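SPEAKER NOTES: "One Table, One Bottle"
Flundard community hall, upstairs room, 18/04/2025
Slot is 40 minutes including questions. Do not let questions start early.

Opening. Wait for the chairs to stop scraping. Say hello, say the title, skip the joke about recycling day (it died in Omard and it will die again).

Start with the claim: most of us can't see our own tables. We see what's on them, and then only if it's in the way. Ask who had breakfast at a table this morning. Ask who can say what color it is. Wait. People will say "brown" with a great deal of confidence and then look worried.

Then the bottle. Everybody in the room has handled one of these, probably this week, and hardly anyone has looked at it for longer than it takes to find the cap. Next slide.
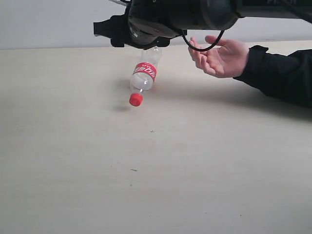 Slide 3. Cap down, label upside down, shadow on the table.

Leave it up for a full minute. It will feel like an hour. Drink some water.

Points to get to, in whatever order the room allows:

The cap is over the table and isn't touching it. Ask how they know. Somebody will say the shadow. Good, give that person a nod, they've done my next paragraph for me.

The red does a lot of work. Cover the label with your hand (stand to the left of the screen or you'll cover the wrong half, see Barrera) and there's very little left, a pale wall and a pale table showing through plastic. We call it clear and then we draw it gray. Hand out the pencils here, NOT before. If they have pencils before, they draw each other.

Exercise one: draw the bottle without drawing the bottle. Only what shows through it and the highlights on the ridges. Six minutes. Walk around. Say "mm" at intervals. Do not fix anybody's drawing, however strong the urge. Mine from the first time I ran this looks like a boot.

If they finish early, get them on to the lettering. It's hard to draw words upside down unless you stop reading them, and stopping is the whole skill. The ones with beautiful handwriting suffer most. I try not to enjoy this.

Collect nothing. Tell them to turn the sheet over.

Now the part of the talk that the organizers at Lutent once asked me to "perhaps shorten." I have not shortened it. Bring up the tabletop and say nothing at all for a bit.

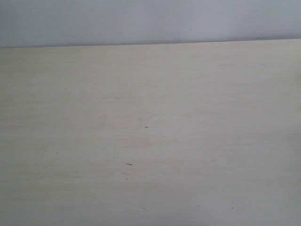 Someone always laughs, and someone else always thinks the projector has broken. Let both feelings pass. Then ask what's there, and write the answers on the flip chart in the order they come. "Nothing" goes at the top. It always does. Put it in large letters so you can cross it out later with some drama.

What you're fishing for: the back edge isn't level. It climbs a little from left to right. Once they've seen it they can't stop seeing it, and a few heads will tilt. The wall is a bit darker in the top left corner. There's a small dark dash at the far right, just above the seam, that somebody will insist is dirt on the screen. Let them go up and wipe it.

Then the streaks, faint, running across like wood grain. I have a soft spot for wood grain that may never have met a tree. My own kitchen table is like this and I've been wiping it in the direction of the grain for years, as though it minded.

Then the crumbs. Say "crumbs or whatever they are" because at Omard I said crumbs and lost two minutes to a man with views on pencil shavings. There's a tiny one left of the middle shaped like a cross, or a star if you're feeling generous. This is the best thing on the table. Argue for it. Ask them to put it in their drawing exactly where it belongs, and watch a room full of adults measure with their thumbs.

Exercise two: the table alone, no objects, 2B pencil, cheap paper. Around 120 strokes is plenty. They won't believe you. Go and stand by the tea urn until it's done.

Bridge: we've had the thing with its table and the table with no thing. Last slide is the thing up close, too close to get all of it in.
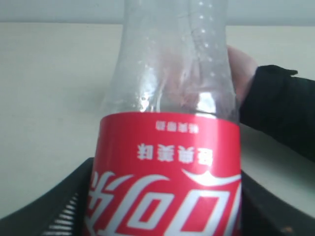 Notes by the speaker, for own use. Please return to the front desk if found.

The upside-down lettering is Chinese and they can see it properly: four bold characters, 经典美味, roughly "classic delicious taste." Don't attempt the pronunciation again. The big script below is the Coca-Cola name, and it runs off the sides, so nobody has to finish it.

Send them to the droplets first. Little bright dots on the inside of the plastic, more of them down the right half. Then the pink blur through the bottle. Ask what it is before anyone spots the fingers at the right. The answer is a hand, and the bottle has bent it into something you'd find at a fish counter.

Exercise three if there's time (there won't be): just the blur.

Pencils back in the tin. Count the sharpeners.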